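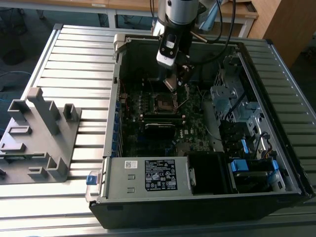
Gripper over the CPU socket, case on its side, drive cage to the right.

How to set up and run a desktop teardown cell safely

These are the working rules we use at Trinel for any cell where a robot arm reaches into an open PC case. They cover setup, the approach, stops and the written record. They don't cover programming the arm. For that, use the Quiroga notes that came with your cell.

Before you start

You need a grounded table, a wrist strap, a part tray or fixture, and a case with the side panel already off. Don't let the arm take the panel off unless your risk assessment says it can.

Unplug the computer and take the power cord out of the room. Hold the power button in for 4 seconds, then wait for any board lights to go out. Never open the power supply, and never give the arm a task that involves opening it. The supply comes out whole or it stays in.

Step 1. Place the case

Lay the tower on its side with the open side up. Set it against the stops so it can't slide when the arm pushes down. Slotted aluminum tables make this easy, as you can bolt a stop anywhere along a slot. Check by pushing each corner by hand. If the case moves, fix it before going on.

Put the fixture where the arm can reach it without passing over the operator's side of the table.

Step 2. Check the cables

Look at two sets of cables. The first is on the arm. There should be enough slack for the wrist to turn through its full range, but no loop low enough to catch on the case rim or a drive cage. The second is inside the computer. Tuck in or tie back loose power and data wires near the path of the fingers. A finger that hooks a thin front panel wire will pull it right off the board.

Step 3. Set the speed and height limits

Run the first pass of any new job in reduced speed mode, with the enabling switch in your hand. Our limit for that pass is 100 mm per second, and we drop it further inside the case. Set a safe height above the tallest thing in the box, usually the drive cage, and make the arm return to it between moves.

Step 4. Approach from straight above

Bring the gripper down vertically. Sideways moves below the rim are allowed only where the job sheet lists them. Stop over the target and look before you let it go on.
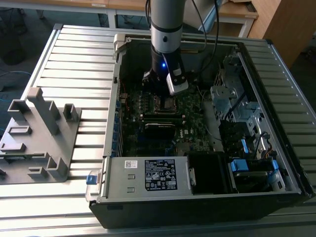
Hold point above the processor area. Check finger clearance before going lower.

At the hold point, check that the fingers line up with the part and that the wrist clears the cage. Keep your hands out of the case. If something has to be moved, stop the arm, move it, and start again from safe height - don't reach in during a pause. A paused arm is still powered.

Step 5. Handle the board with care

Socket pins bend easily and can't be relied on once they have been bent back. Set the grip force for the part, not for the heaviest thing on the list. Release tabs and drive latches can take more force than a memory slot, so give each its own setting.

Step 6. Write it down

Log the case model, the program version, any stop and who was at the switch. We keep ours in Tilero under form 81. A near miss gets an entry even if nothing was damaged.

When to stop the job

Stop if the case shifts, if a cable touches a moving joint, or if the arm misses the same part 2 times in a row. Don't try a third time. Finish that part by hand with the arm locked out, and tag the program for review before the next shift uses it.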